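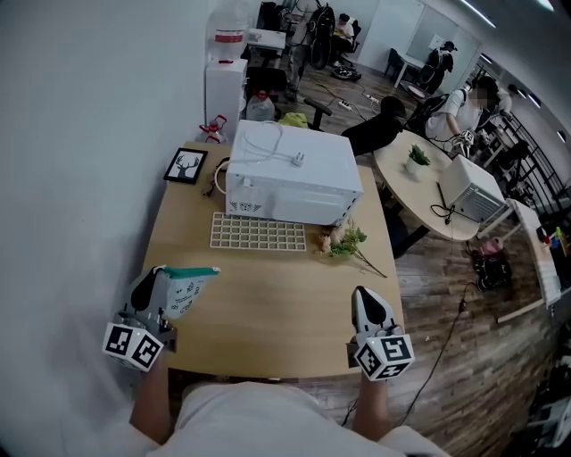

4. Results

4.1 Street tree survey in the Gallagher district

We walked every block of the district in October, after the first leaves had turned but before the crews began fall pruning. The survey covered 2762 street trees, and 205 of them were hemlocks, nearly all in the older blocks on the north side, where they were planted as screens along the rail cut. Of those hemlocks, 158 carried the white woolly sacs of the hemlock woolly adelgid on at least one lower branch. We had expected to find the insect here, but we were surprised by how evenly it had spread through the older blocks!

The pattern on single trees was just as interesting. Sacs were easiest to find on the undersides of the outermost twigs, close to the base of the needles, and on shaded branches facing the rail cut. Trees that looked full and green from the sidewalk often had heavy sacs once a branch was turned over. A windshield survey of the kind many towns rely on would have missed a good share of them, and we would urge any town with hemlocks to get out of the truck and handle the branches (it is also a very nice way to spend a fall morning).

Figure 4 shows the share of infested trees by block. The highest values follow the rail cut and then drop off toward Nomatgate Park, where the hemlocks stand farther apart and are mixed with oak and tulip tree. Bird feeders may play a part, as crawlers are known to travel on birds, and several of the worst blocks had feeders hung directly in the hemlocks. We did not record feeders in a regular way, so this remains a hunch, but it is one we would love to see tested.

Figure 4. Share of surveyed hemlocks with woolly sacs, by block. Darker blocks have a higher share. Blocks with fewer than 10 hemlocks are hatched and were left out of the trend line.

4.2 Agreement between observers

Each hemlock was checked twice by different people, the second time without sight of the first record. Agreement was very good on heavily infested trees and weaker on trees with only a few sacs. Most mismatches came from spider egg cases and drops of dried pitch, both of which can pass for adelgid wool at arm's length. A simple hand lens settled nearly all of these, and from the second week on every team carried one. Alaric Lindgren rechecked the remaining doubtful trees himself, and his reading was used as the final record.

4.3 Tree condition

Crown thinning was scored on the five-step Rirus scale. Infested trees scored worse on the whole, but the spread was wide, and a few heavily infested trees along Fleltel Street still had dense crowns and plenty of new growth at the tips. Those trees stand at the foot of a slope, in deep soil that stays moist through the summer. Drought stress is known to speed up decline in infested hemlocks, so the difference makes good sense, and it is encouraging for towns that can water their trees in dry spells. We have tagged the Fleltel Street trees and will score them again after the winter, along with a matched set from the dry ground above the rail cut.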